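The folding line at Fuvent, six weeks in

I said I would write something once the machines had settled down, and a few people have asked, so I am doing it now while I still remember the first fortnight properly.

For anyone new, I work at Fuvent, a laundry in Wimham. We wash and fold for guest houses, two care homes and a long list of private customers who send in their own clothes by the bag. There are 47 of us across the shifts. Until April most of the folding was done by hand at long tables, apart from the flat sheets and towels, which have gone through a machine for years.

The new line folds garments. You clip a shirt or a jumper by the shoulders, it gets carried in, and it comes out the other end folded and stacked. We have two of them. On a good shift they get through 452 pieces each, and they don't stop for tea.

The first thing that changed was where people stand. There used to be 11 of us at the tables and you could talk across them all day. Now there are six on feeding and the others have moved to sorting, packing or mending. Seul-gi Um went to mending and likes it. Orlando Londoño went to packing and doesn't much, mainly on account of the cold from the loading door. No jobs went, and I want to be fair to the company about that, but two people who left in the spring have not been replaced and I don't expect they will be.

The second thing is the pace. At the table you set your own, more or less. If you had a bag of baby clothes you slowed down, and if you had a run of plain T-shirts you sped up. The feeding station has a light that goes amber if you leave a gap. It doesn't report you to anyone, or so we were told at the meeting, but you notice it all the same. Máté Csizmadia asked for it to be turned round so that it faces the supervisor's desk and not the feeder. That was done within a couple of days, and it has made more difference than I would have guessed.

Then there are the things the line won't take. Anything with ties, anything with a hood, most knitwear that has lost its shape, and anything a customer has sent in half inside out. These go into a blue cage and are done by hand at the one table we kept. Some mornings the cage is nearly empty and some mornings it is up to the top. We take turns on it. I thought it would be the job everyone avoided, and in fact Sum-yee Cheung has had to write a rota because too many people wanted it.

Soft long sleeves are what I get asked about most, by friends as much as by people at work. They are awkward for a machine and fairly awkward for a person. The cloth doesn't hold an edge, and a sleeve that has flipped over on itself has to be found and brought back before you can do anything else. I have done it so many thousands of times that I couldn't tell you which hand moves first.

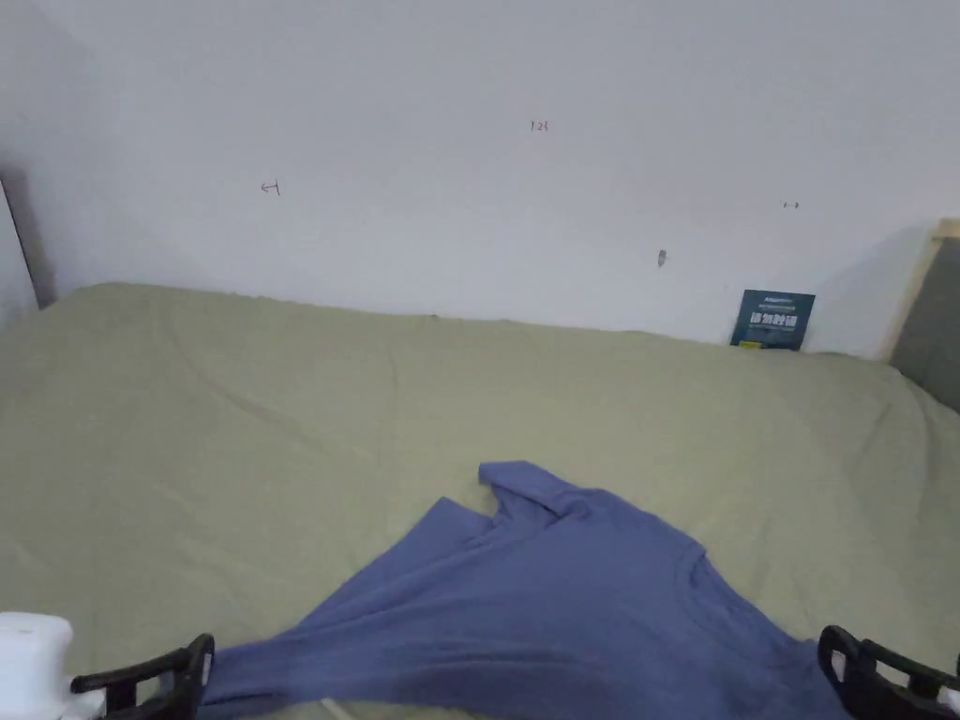 Ermanno Leone trained me when I started, and his way was to deal with the sleeves before anything else, then the sides, then the length. He is retired now and living over in Bukness. When I told him about the line he wanted to know what it did with a collar. I said it presses it down and hopes. He said so did half the people he ever trained.

What I miss is the checking. By hand you would find the loose button or the mark that hadn't come out, just from having the thing in front of you for half a minute. At the feeding end you have it for a few seconds and you are looking at the shoulders. Complaints about missed stains went up in the first weeks. We now have someone at the outfeed who opens one garment in every stack, and it has come down again, though not to where it was.

My wrists are better. I should put that in, as I moaned about them on here all last winter. My feet are worse, as the feeding station has no room for a stool. We have asked for a perching rail and the answer was that it is being priced up.

The people from Urrego, who installed the line, are back later this month to change the clips on the second machine. I have a list for them. The rail is at the top of it.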